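My sister thinks I should stop complaining about the dishes and wait for a robot. So in September I drove out to Bodlow to see how long the wait might be, and spent a day at Sorneck, a small outfit that wants machines to put away your groceries and your leftovers.

I was hoping for a butler with wheels. What I got was a white table, a lot of kitchen stuff and people moving it around with grippers they hold in their own hands (I got a turn – it's like eating soup with barbecue tongs). Each gripper carries a camera, and the software learns from what the camera sees.

"Everybody asks me about folding shirts," Nadine Sfeir told me. She runs the kitchen work. "I'd be thrilled with leftovers."

I laughed, and then I tried it. A plastic box with clip-down flaps is a mean little object! Squeeze too softly and it slides, squeeze too hard and the walls bow in, and being see-through it gives a camera very little to go on. Nadine's team plans on 300 tries per object before they even let an arm have a go.

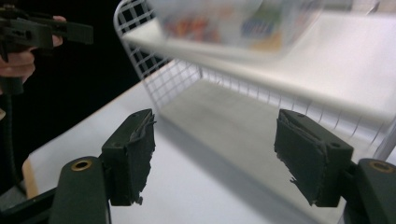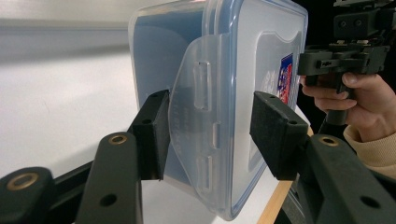

Kitchen practice with hand-held grippers: a wire rack with a shelf on top, and a food container held on its side.

So can the arm do it yet? Well, sort of. When I watched, it got boxes onto a shelf 70 percent of the time, which sounds pretty good until you picture the other 30 percent on your kitchen floor. It was also slow. I drank a whole coffee during one attempt.

Jean Strachan, who spent years running the packing floor at Purves before she came here, says the shop floor will get there first. At Purves it was the same carton in the same spot all day long, and a machine loves that. "Your cupboard is different every time you open it," she said. Mine certainly is – I have more than 400 lids and no matching bottoms, or that's how it feels.

Her guess for a home machine that can clear a table on its own was ten years. Nadine said five, and they argued about it all through lunch. I washed my own plate afterward.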